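Joreo 演示程序使用手册　第四章：开放日的现场演示

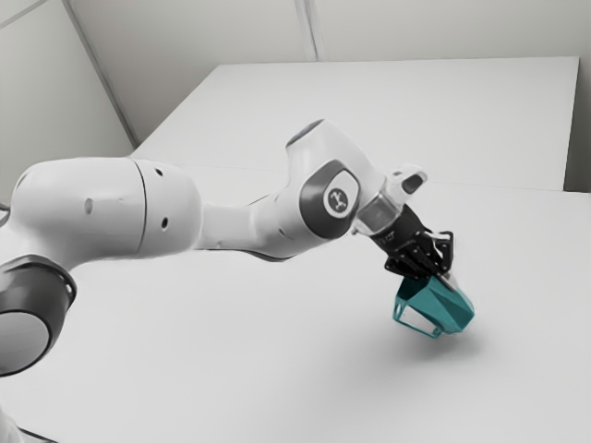

图 4-1　仿真画面：夹爪夹持青绿色多面体工件，工件位于白色台面上方

4.1 本章的适用范围

本章写给在开放日负责演示的操作人员。演示分成两个部分：先在大屏幕上播放仿真，然后由来访者自己操作仿真中的机械臂。本章的内容只关于仿真软件，不包括真实机械臂的安装和通电。真实设备请看第六章。

Clastville 展厅和 Grostwood 展厅使用相同的程序，但是屏幕的接口不同，请先看附录 B 的接线表。

4.2 开始之前的准备

1. 在开放日的前一天，把演示电脑连接到大屏幕，确认画面的比例正确。如果机械臂看起来被拉长，请在“显示”菜单中选择“保持原比例”。
2. 打开 Joreo，选择“演示”，然后选择“抓取与放置”。
3. 等待场景载入完成。左下角的状态文字变成“就绪”以后，才可以进行下一步。
4. 把“速度”设为 30%。这个速度对第一次来的观众比较合适，他们可以看清楚每个关节怎样运动。
5. 关闭电脑的自动更新和屏幕保护。

注意：请不要在观众进场以后更换场景文件。载入期间屏幕是黑色的，观众常常以为演示已经结束。

4.3 播放演示

1. 按“播放”键。机械臂移动到工件的位置，闭合夹爪，然后把工件提起。
2. 工件离开台面以后，按空格键暂停。
3. 请观众看工件下面的影子。画面中的台面是白色的，没有刻度，所以影子是判断高度的一个方便的方法。影子的边缘越模糊，一般表示工件离台面越高。
4. 用鼠标右键拖动，可以改变视角。建议从侧面开始，在这个视角可以同时看到肘部关节和夹爪。
5. 再按空格键，继续播放，直到工件放下。
6. 按“复位”键，回到开始的姿态。

说明：一次完整的播放需要 38 秒，暂停的时间不计算在内。

4.4 来访者自己操作

1. 把模式从“自动”改为“手动”。
2. 把手柄交给来访者，并说明左摇杆控制前后和左右，右摇杆控制上下和手腕的旋转。
3. 请来访者先移动手臂，不要马上闭合夹爪。
4. 夹爪的两个手指在工件的两侧时，按住 A 键闭合。松开 A 键，夹爪就会打开。
5. 多面体工件的面是斜的，夹得太靠近尖角，工件容易滑出。遇到这个情况，请按“复位”键，再试一次。
6. 每组来访者最多 18 人。人数超过的时候，请分成两组，第二组先参观展板。

小心：手柄的线比较短。请把线固定在桌子的后面，避免有人绊倒。

4.5 常见的问题

工件穿过台面
物理计算的步长太大。请在“设置”中选择“精细”，然后重新载入场景。

手柄没有反应
检查模式是不是“手动”。如果是，请拔出手柄，等待几秒钟，再插入。

画面变慢
关闭“柔和阴影”可以提高速度，但是 4.3 第 3 步的说明就不太适用了。在 Vuorinen 的测试电脑上，打开阴影的时候画面是每秒 27 帧，对演示已经足够。

4.6 演示以后

1. 选择“文件”，再选择“保存记录”。手动操作的轨迹会保存在当天的文件夹里。
2. 退出 Joreo 以后再关闭电脑。直接切断电源，可能会丢失记录。
3. 把手柄擦干净，放回盒子。

本章的修订日期：2022年5月19日。与三月的版本相比，增加了 4.4 第 5 步，并且修改了手柄的按键说明。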